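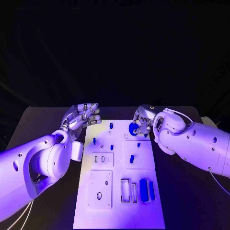

Re: [bimanual-demos] Board task: how are you splitting up your episodes?

From: Adaeze Tijani
To: bimanual-demos list
Date: Mon 5 August

Hi Essam, hi all,

Thanks for writing this up, because I have been wanting an excuse to talk about the board task for ages! I'll answer inline and then add a few things at the end that you didn't ask about. The picture at the top of this message is a head camera still from our station, so you can compare it with your own layout. Ours is the white board with the blue parts, two arms, a multi-fingered style of demonstration (teleoperated with gloves), and the black cloth behind the table.

Essam Tazi wrote:
> We're starting collection on the peg and block board at Kaltetti next
> week, and before I commit my operators to a script I would love to hear
> how other sites do it. Do you record the whole board as one long episode,
> or each part on its own? We tried long ones for Mellard last year and
> half of them had a fumble somewhere in the middle, and then we argued
> forever about whether to keep them.

Each part on its own, and then a smaller pile of long ones. We started with long only and had exactly your argument. Now an episode begins with both hands open over the board and ends when the part is in place and the hand has let go and backed off. The backing off matters a lot more than I expected. Our first policy would seat the ring very nicely and then just hold on to it forever, fingers closed, looking proud of itself. We went back to the recordings and sure enough, the operators were hitting the pedal the moment the ring touched down. The release simply wasn't in the data.

As for fumbles: keep them if the operator recovers. Please keep them! Tag them, but keep them. A peg that tips over and gets picked up off its side is some of the best material we have. We even set up some starts with one peg lying down on the square plate and the rest upright, so the policy sees both. If the part leaves the board completely, we stop and throw the episode out.

> Second question, what order do you do the parts in? I was going to fix
> it (ring, pegs, block, bar) so the operators can get a rhythm going.

I would let the rhythm go, at least for the long episodes. We fixed the order for the first batch and the model learned the order better than it learned the parts. If you took the ring away before a run, the right hand still went over to where the ring should be and closed on air, very carefully. What we do now is that the session sheet picks the order and the operator reads it off before starting. People complained for two days and then stopped noticing.

For the single-part episodes order doesn't come into it, but do shuffle where the other parts are standing. If you're collecting for the block, leave the bar and pegs out on the board as clutter, in different spots. The block and the bar are the pair I would watch most closely. They are the same blue, they both stand upright, and next to each other the main thing telling them apart is thickness. Same with the two slots they go into, the wide one and the narrow one right beside it. We had far too many episodes with the block standing on the left and the bar on the right, which is also how the slots are laid out, so the model could get by on left and right alone. Swap them often. I'd swap them in half of all starts.

> Third, lighting. Adaeze, I remember you saying something about purple
> lights at the last call and I honestly couldn't tell if you were joking.

Not joking at all! We run colored light for part of every session. White board, white arms and white hands all take on the tint together, and that is the point: under plain white light our first model leaned on the brightness of the board in ways we didn't love, and moving a desk lamp was enough to upset it. So the sheet now has a lighting line as well as an order line. Violet is the one the operators like best. The blue parts still read very clearly as blue under it, while the board goes lavender and the far side of the table gets pretty dark. Forearm shadows are good too. Don't try to get rid of them, just let them land in different places by moving the lamp between blocks of episodes.

The black cloth stays up always. I know that sounds like the opposite advice, but people walk behind our table all day and we decided to take on one kind of variety at a time. When we move to the second station we'll take the cloth down and see what breaks.

> Last one: how many per part before you bothered training anything? I
> don't want to collect for a month and find out the camera was crooked.

Train early, way earlier than feels sensible. We trained after 13 episodes of the ring, purely as a check, and it was terrible, and it was still the most useful afternoon of the project. Watching a bad policy try the task shows you what is missing from the recordings much faster than scrolling through them does. That is how we caught the missing release. Do the same for each part. After that we collected in blocks, 7 to an operator before a break, with one of us looking over the recordings while the operator had coffee. Hands get tired in the gloves sooner than people admit, and you can see it in the data as a sort of shaky hovering before the grasp.

A few things you didn't ask:

Resting pose. Decide what the idle hand does and write it down. While one hand has a part, we keep the other one open, palm down, fingers a little curled, hovering over its own side of the board. Early on, every operator had a personal habit (one tucked it right out of view, one let it drift all over the place) and the policy would switch between them in the middle of an episode. It looked like stage fright.

Cables. Have somebody look at where they trail before each block. Ours run out from under the forearms toward the front of the table, and if one ends up lying across the board you'll get a lovely set of episodes that all contain the same white line.

Labels. We write one short sentence per episode, in the operator's own words, straight after it ends. "Put the blue ring on the circle." "Picked up the peg that was lying down." They're uneven and some have typos, and the language side of the model seems perfectly happy with that. The neat templates we inherited from the Vovden project did worse when we gave the model instructions in normal speech.

Fingers. If your hands are like ours, ask the operators to vary the grip on the ring. Thumb against two fingers, thumb against three, from the near side, from the far side. Left alone, everybody finds the one grip they like and that's all you ever get. I had roughly 5 sessions of a single operator's favorite grip before I spotted it. Beautiful grip. Completely useless as soon as the ring sat somewhere that grip couldn't reach.

I can share the session sheet and the little script that fills it in, if Akinola folks don't mind me posting it (it started out as theirs, I only added the order and lighting lines). It's not fancy. And if you get going next week, please post your first bad policy run here! I would truly love to see which mistakes yours makes, especially with the two slots. If it mixes up the block and the bar the way ours did, then maybe that's the board, and we should think about a shared set of starts for that pair that all the sites record.

I'm at the station most mornings, so if you want to watch a block of episodes over video before you settle on a script, write me off list and we'll find a time.

Adaeze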